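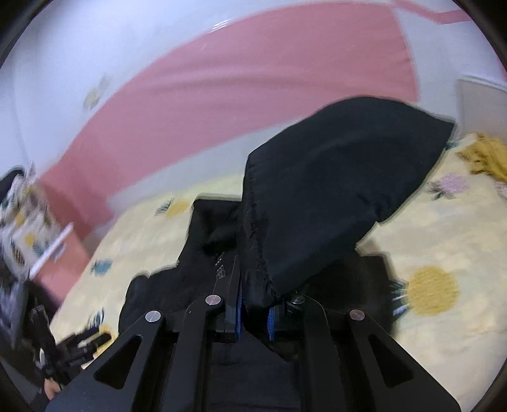

Ticket 198 — Flovmont Linen & Laundry Help
Category: Fabric care / lint transfer
Status: Open, waiting on customer
Priority: 5

Reported problem
Black hooded garment sheds dark fuzz on light bedding. Customer folds laundry on the bed, on a pale yellow Nullinen sheet with a pineapple print. Fuzz collects on the sheet wherever the garment is laid down. First noticed in December, after a change of detergent.

Steps tried by customer
Washed garment alone, inside out, cold. Less fuzz, still present.
Tumble dried on low for 11 minutes, then shaken outdoors. No change.
Lint roller on the sheet. Works, but has to be repeated after each fold.

Agent notes
Detergent is unlikely to be the cause. Fleecy black fabric sheds most in the early washes — dose and temperature matter less than load mix. Customer confirmed that the garment went in with Dunstan towels 2 times. Towel lint may account for part of it.

Asked customer to lay the garment out before the next wash and check hood, sleeves and hem separately. 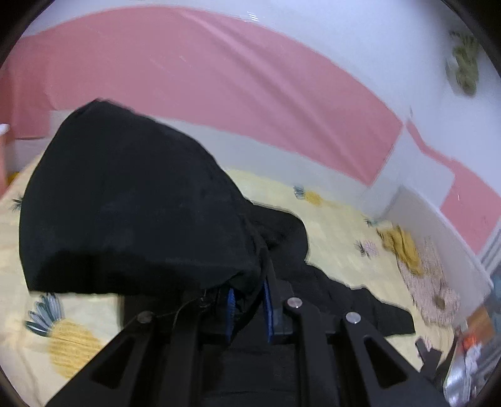 Attachment 2: black hooded garment on the pineapple sheet.

Next steps
Wash separately from towels. Empty the dryer filter before the load. Fold on a Flikby board or any dark surface until shedding drops. Wash the sheet on its own and report back on whether the fuzz rinses out — if it does, close as care advice.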